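4.3 Recording a two-gripper towel fold

This section covers the cloth folding task in the Trultatura protocol, revision of August 5, 2021. It replaces the one-gripper procedure, which gave too few usable corner grasps to train the folding policy. Complete the clock sync in 4.1 and the finger calibration in 4.2 first.

1. Clear a working area on the table large enough for the towel to lie open. Household items may stay at the far end. The policy is meant to be trained on ordinary rooms, and Mensah splits the data by home, so do not tidy the background between episodes.

2. If the table has a runner or a patterned cloth, leave it in place. Lay the towel on top of it, near the operator.

3. Hold one gripper in each hand, fingers open. Check that the rubber pads are seated flat on the inner faces.
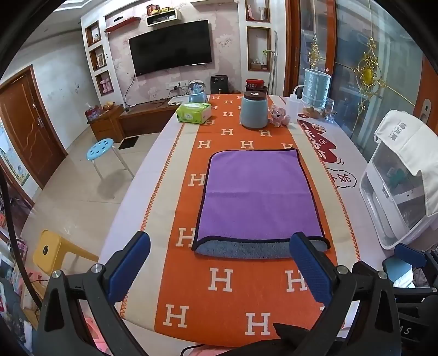 4. Start both recorders and wait for the status line to show the same session number on each. If the numbers differ, stop and repeat 4.1.

5. Close and open both grippers once, in view of each other. The alignment script uses this motion to correct any remaining offset between the two streams.

Note: The script searches only the first 255 samples of each stream. A late closing motion will be missed and the episode will be marked unaligned.

6. Grasp the near edge of the towel and fold it. Keep the speed even. If an edge slips out of the pads, grasp it again and carry on - recovered slips are kept in the training set and are labeled in 4.5.

7. Smooth the fold with closed fingers if needed. Do not use a bare hand at any point in the episode.

CAUTION: Do not press the finger tips into the table. Side load on the finger screws shifts the opening measurement, and the calibration in 4.2 must then be repeated.

8. Release the towel, open both grippers and hold them still over the work area until the recorder beeps. The last still view is used to score the fold.

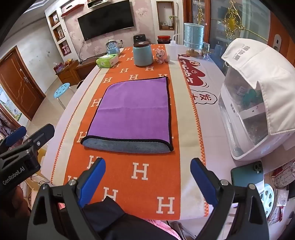 4.4 Checking the episode

Run the Nemgate checker before the towel is reset. It reports tracking loss, finger opening range and stream offset. Reject any episode with more than 27 lost samples in either stream.

In the January trial, 1123 episodes were recorded and 79 were rejected, most of them for tracking loss when one gripper passed under the other. Keep the wrists apart during step 6 to avoid this. Threshold changes go through Comfort Kpodo.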